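The bathroom bot got another round this month. I moved most of the build out of the shared shop and into the apartment in May, mainly because carrying the test rig up and down the stairs was taking longer than the tests. The project is still called Grurkus. Marek Murín named it and I never came up with anything better.

The job is simple on paper. Go to the toilet, grip the white handle, hold it upright, stop.

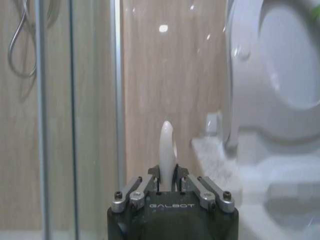

Gripper closed on the handle, toilet lid up.

The glossy plastic was my main worry, so I lowered the closing speed and added 2 mm of travel at the end of the close. I also rewrote the part that decides when to stop squeezing. The old version looked at one current reading and trusted it. The new one averages 11 readings, and it has been steadier on the bench.

Glass is the other headache. The shower panel throws ceiling light back at the wrist camera, and the wall panels are shiny too. I turned the exposure down and wrote a small filter for bright spots.

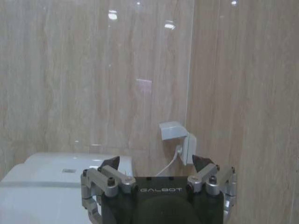

The filter works on still images. With the arm moving it drops too much, so I cap it at 30 regions per image for now. I have 1,140 images saved from the wrist camera and have labeled the handle in most of them. Natália Jelínek is checking my labels, which is slow work, and I owe her dinner.

Next on the list is the approach angle. I want to come in lower without getting too close to the bowl. 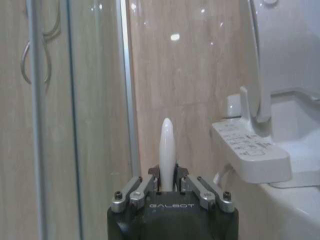 Rostislav Matoušek: Did you try averaging fewer readings? I had the same lag on my Tichý build and five was enough. Also, put the lower approach in as a separate move so you can turn it off when it goes wrong.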